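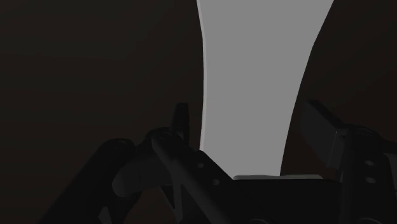
Repainting old kitchen cabinet doors, gray over brown
Home repair > Painting

orhun_b
July 24, 2025
Hello everybody. I moved to Lusthorpe in May and my kitchen has dark brown doors from the previous owner. I want to paint them light gray, matte. In the shop they told me to sand everything down to the bare wood. It is 27 doors and drawer fronts, so I would like to avoid this. Is it really necessary? Sorry if my English is not clear.

jayanthi_nair
Your English is fine. No, you don't need bare wood. Wash with a degreaser, sand lightly until the shine is gone, then a bonding primer and two coats. I did mine like this seven years ago and only the door under the sink has chipped.

Arwel J
I don't agree about light sanding. If the old finish is already peeling, the new paint comes off with it. Did you check the edges near the handles?

orhun_b
I checked. On 2 doors the varnish is lifting near the handle. The others look solid to me.

Arwel J
Then strip these two and do the rest Jayanthi's way. I can live with that.

birsen
Please wait long enough before you hang them again! Mine felt dry the next morning and I closed them, and they stuck to the cabinet. I had to paint the edges again. Also, matte shows every greasy finger. I would take satin.

jayanthi_nair
Matte is okay if you buy the washable kind. Satin shows the brush marks more, in my opinion.

orhun_b
Thank you all. I will try one drawer front in matte and one in satin, and write again when they are dry.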